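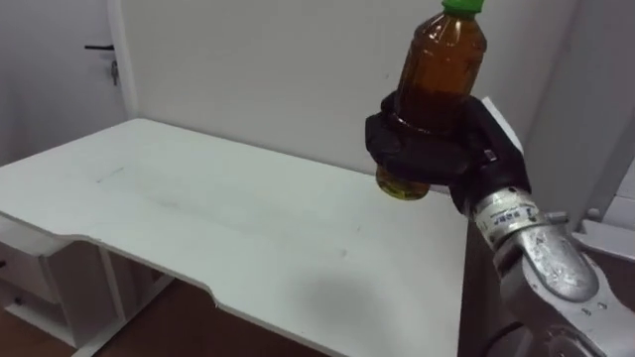 An amber liquid with a green cap, over the white desk with the curved front edge.

Drinks at your desk: we want your tricks!

The January tidy-up is on, and the question that filled our inbox this time is a small one I love: where do you keep a bottle when you work at a desk all day? We got 31 replies after the October issue, and I read every one with a big grin (and a glass of iced tea next to the keyboard, I admit).

A few favorites. Plenty of you keep the cap on between sips, even when you're sure you won't knock anything over. Others swear by the far right corner, well away from the mouse hand – great if you're a lefty, a bit risky if you're like me! And if your desk has one of those curved cutouts at the front, remember you sit closer in than you think, so a drink near the middle is right in elbow range.

White desktops got their own pile of mail. They look so fresh, and then the gray smudges show up! Warm water with a drop of dish soap and a soft cloth is where I'd start. Wipe along the length of the desk, go over it again with plain water, and dry it before the keyboard goes back. For stubborn marks, try a paste of baking soda on a hidden spot first – it can dull some finishes.

Next issue we move on to cables and drawers. Send your best ideas to Ashraf Benmoussa at the Sitby newsletter desk by the 30th, and tell us what you drink while you work, too!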